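Floson renueva el puesto de bebidas frías de su centro de Drotent

El taller de hostelería Floson ha fijado una nueva disposición para el puesto de bebidas frías de su centro de Drotent, que entrará en uso en abril. La superficie de trabajo queda cubierta con papel marrón y dividida en cuadrículas mediante cinta azul. Cada utensilio tiene una posición asignada.

La dotación incluye tabla de cortar de madera clara, cuchillo de plástico amarillo, pala metálica para hielo, bandeja rectangular, plato azul claro y paño gris oscuro doblado. El material procede del distribuidor Anghel, con un pedido de 119 piezas para el conjunto de los puestos.

El hielo se sirve en bol, con una carga de unos 400 gramos. Los cítricos se reponen enteros y se cortan en el momento. 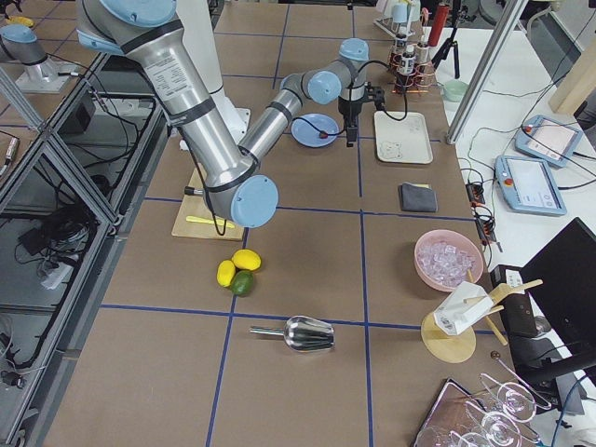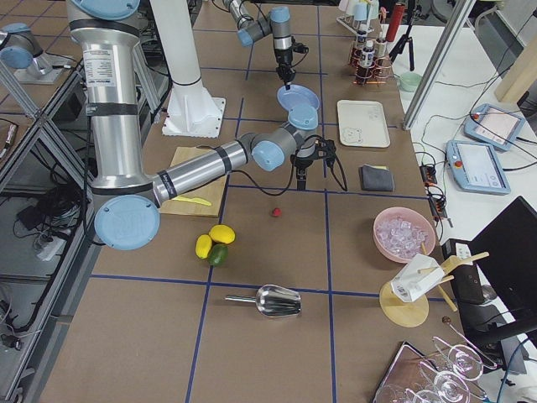
Sección: Equipamiento y menaje

En ambas tomas, dos limones y una lima junto a la tabla, y el bol rosa con los cubitos.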